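Rosevine Hand Work Project
Progress report to the Robichaud Fund
Prepared by Josée Arsenault, project lead
Jul 23, 2019

Dear friends at Robichaud,

Thank you for your patience with this one! I know you were hoping to have it a little sooner, but Emiliano and I wanted to get the second round of staff conversations in before we wrote anything down, and those took longer than planned (people had a lot to say, and we let them say it).

You'll remember from the March report that Rosevine's packing floor had just agreed to let us try automating the sorting of small returned goods, the job everyone there calls the bench. It is fiddly work, hard on the wrists, and the place where new people usually start. The plan was to have the people who know the bench best teach it to the machines with hand-held grippers, and to pay them properly for the time. We promised you that no one would lose hours over it during the grant, and I am very happy to say that has held.

We now have 11 people trained on the grippers, most of them from the bench itself and a couple from the office who asked to join in. Our target for the year was 2,000 usable recordings of the basic moves: pick up, turn, set down, open, close. We have more than that in the bank already, although I should be fair and say that we threw away a good number in the spring. The early ones were too quick. Our folks are fast, it's what they're good at, and it took a while to get comfortable with going slower while colleagues carried on around them.

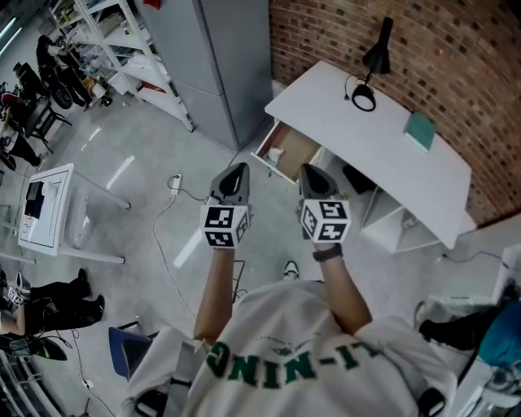

The grippers in use, each with its black-and-white marker.
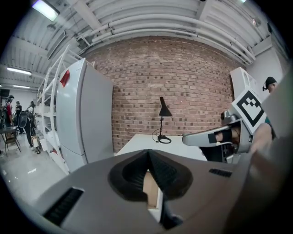 What has changed most for the staff is the shape of the day. In the old arrangement a person might stand at the bench from start to finish. Now the gripper sessions are kept to 41 minutes, an odd number that came out of a long discussion with the crew about when hands begin to tire, and after that they rotate to something else. Two people told Emiliano that their wrists feel better than they did last winter. One told him the opposite, and we have ordered softer grip sleeves for her to try.

There is worry too, and I don't want to smooth it over. In the second round of conversations the question that came up again and again was what happens to the bench once the machines can do it. Rosevine's management has put in writing that the trained staff will have first pick of the new setup and checking jobs, and we are glad of that, but a letter is a letter and people would like to see the pay scale. So would we. Emiliano is meeting with them about it next month and I'll write to you as soon as there is something to pass on.

On the technical side, the Likia software has been steady since the last update, and the markers now track well except when somebody's sleeve gets over one. The Nokska arm did its first supervised trial on the bench, 100 items, all of them soft goods. It managed the folded things nicely and made a real mess of anything with a strap. The crew enjoyed that more than I did, I think, and they also came up with the fix we're trying next, a different angle of approach that none of us in the office would have thought of.

Spending is on track. We are a little under on equipment and a little over on staff time, and with your approval we would like to move the difference across so that the paid sessions can run through the fall. Emiliano has attached the budget sheet with the change marked.

Do come and visit if you can. The crew would love to put a gripper in your hand.

Warmly,
Josée Arsenault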